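자주 묻는 질문: Radus 모방학습 재현 실험

Mombridge 연구 모임에서 Radus 방식을 다시 돌려 본 뒤 받은 질문을 모았습니다. 원 보고서를 쓴 쪽의 홍보 자료가 아니며, 답변은 대체로 박합니다. 빨간 원통과 3번 초록색 받침을 쓰는 과제가 기준입니다. 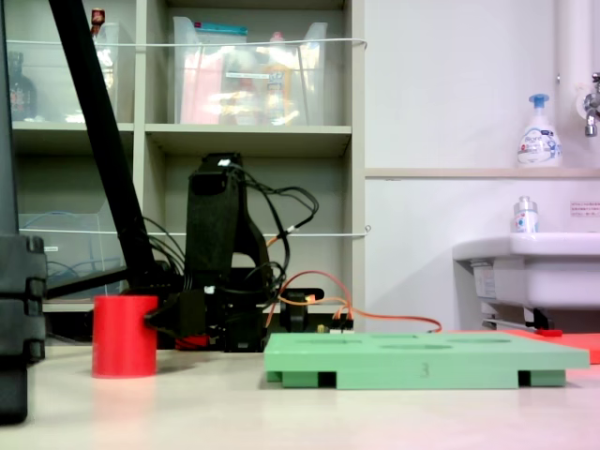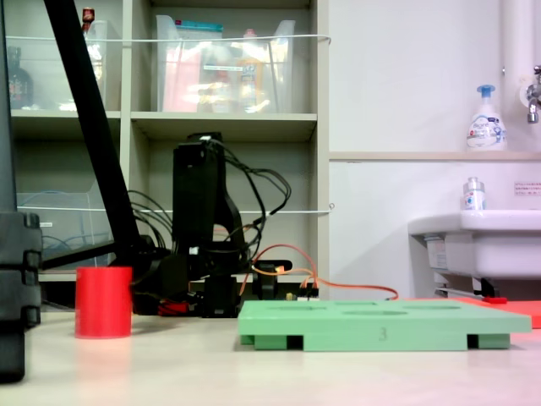 Radus가 무엇인가요?

사람이 팔을 원격으로 움직인 시연을 모아 정책을 학습시키고, 실행 중에 예측이 흔들리면 동작을 짧게 끊어 다시 계획하는 방법입니다. 보고서는 이 재계획 단계를 핵심 기여로 내세웁니다. 저희가 의심하는 부분도 거기입니다.

시연은 몇 개나 썼나요?

600개를 모아 257개만 학습에 썼습니다. 보고서의 선별 기준을 그대로 적용하니 절반 넘게 빠졌습니다. 망설임이 있거나 다시 잡은 시연은 전부 제외하라고 되어 있는데, 재계획이 필요한 상황이 바로 그런 상황입니다. 이 기준을 왜 택했는지는 본문에도 부록에도 없습니다.

성공률이 정말 올라가나요?

올라가기는 합니다. 다만 재계획을 끄고 선별만 적용한 모델도 비슷하게 올라갔습니다. 두 조건의 차이는 시드를 바꿨을 때 생기는 차이보다 작았습니다. 보고서에는 이 비교가 빠져 있습니다.

시드는 몇 개였나요?

저희는 네 개, 원 보고서는 두 개입니다. 네 개도 많다고 할 수 없습니다. 저희 결과를 반박의 근거로 인용하실 분은 이 점도 같이 적어 주세요.

무엇을 성공으로 치나요?

원통이 받침의 지정된 자리에 놓이고, 그리퍼가 떨어진 뒤에도 서 있어야 성공입니다. 보고서의 정의는 "목표 위치 도달"인데, 놓자마자 넘어져도 성공이 됩니다. 두 기준으로 각각 채점한 표를 5월 판부터 함께 싣고 있습니다. 숫자가 꽤 달라집니다.

다른 물체에도 통하나요?

모릅니다. 색이 뚜렷한 물체 하나로 얻은 결과를 "일반적인 조작 능력"이라고 부르는 데는 동의하지 않습니다. 투명한 물체나 무른 물체는 시험하지 않았고, 조명을 바꾼 실험도 아직 없습니다.

Başaran 기준선과는 비교했나요?

했지만 공정한 비교인지 자신이 없습니다. Başaran은 관절 속도를 출력하고 Radus는 목표 자세를 출력합니다. 제어기를 맞추는 과정에서 어느 한쪽이 손해를 봤을 수 있습니다. 표에는 넣되 순위는 매기지 않았습니다.

Wotitthorpe 팀은 재현에 성공했다던데요?

위고 르콩트(Hugo Lecomte) 씨가 보내 준 기록을 읽었습니다. 학습은 잘 수렴했고 영상도 그럴듯합니다. 그런데 초기 위치를 학습 때와 같은 격자에서 뽑았더군요. 격자 밖 결과를 요청해 두었고, 받으면 이 항목을 고치겠습니다.

그럼 쓰지 말라는 뜻인가요?

그런 뜻은 아닙니다. 선별 절차는 구현이 쉽고 효과도 보였으니 가져다 쓸 만합니다. 재계획 모듈은 지연 시간이 늘고 조정할 값도 많아서, 지금 증거로는 권하기 어렵습니다.

실패 영상도 공개하나요?

전부 공개합니다. 성공 사례만 골라 묶은 영상은 만들지 않습니다. 파일 요청과 채점 이의 제기는 파스칼 테시에(Pascal Tessier)에게 보내 주세요. 이의를 제기할 때는 시행 번호와 사용한 채점 기준을 꼭 적어 주시기 바랍니다.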